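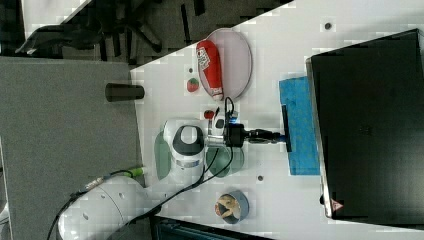
Frequently Asked Questions

Families new to Ledesma Online Elementary send us a lot of mail in August. We have gathered the questions that come up most and answered them as plainly as we can.

What time does my child have to log in?

Morning meeting opens at 8:40 and starts at 8:45. A kindergartner who arrives at 8:52 in one sock and half a waffle is still marked present. Attendance closes at 9:15, after which you will need to fill out the late form on Cadance, a form that takes longer than being late did.

How long will they be on screen?

Kindergarten and first grade have 160 minutes of live class a day, broken into blocks of 20 or less. Grades two through five have more. The rest is work done at the table, on the floor, or in a blanket fort with decent lighting.

Does the camera need to be on?

For morning meeting and reading group, yes, if your child can stand it. A forehead counts. So does an ear. If being looked at is the problem, write to the teacher and we will set up a camera-off plan, no doctor's note required.

My child will not sit in the chair.

Few of them will. Standing, kneeling and lying on the rug are all fine. Upside down is fine for listening and poor for handwriting.

Do I have to sit next to them all day?

Plan on being within shouting distance for the first three weeks. After that, most kids can find the mute button, and a good number can find yours.

Can I whisper the answers?

We can hear you. The whole class can hear you. Please let the teacher find out that your child thinks nine comes after six, because that is useful to know in September.

What is Cadance, and why does it keep logging me out?

Cadance is where class links, grades and messages live. It logs you out after 30 minutes for security. Log in through the family page and check "Keep me signed in," a box that works on laptops and is mostly decorative on phones.

And Kurnia?

Kurnia is the reading app. Your child's login is on the card in the welcome packet. If the card has been colored on, eaten or mailed to Grandma, ask the office for a new one.

What comes in the supply box?

Two workbooks, a whiteboard, markers, counting cubes and a pair of headphones that fold. Keep the box, as the workbooks go back in it in June. Glue is not included. We had our reasons, and they were carpet-related.

What if our internet goes down?

Call the office and leave a message with your child's name and grade. Lessons are recorded and posted by 4 p.m. We lend hotspots to any family that asks, and have 335 of them for 708 students, so please ask early.

My child cries before class. Is something wrong?

Maybe, and maybe not. Tell the teacher either way. We can shorten the day, switch to a smaller group, or start with a one-on-one call where the only item on the agenda is the cat. Families can also book the counselor through Cadance.

Is there an in-person option?

The Prano Street learning center is open weekday mornings to enrolled students. Space is limited, and you must sign up the night before by 7 p.m. Pack a snack with no nuts in it.

How do I reach a human?

Call the front office between 8 and 4, extension 2000. Outside those hours, leave a message and we'll call back the next school day.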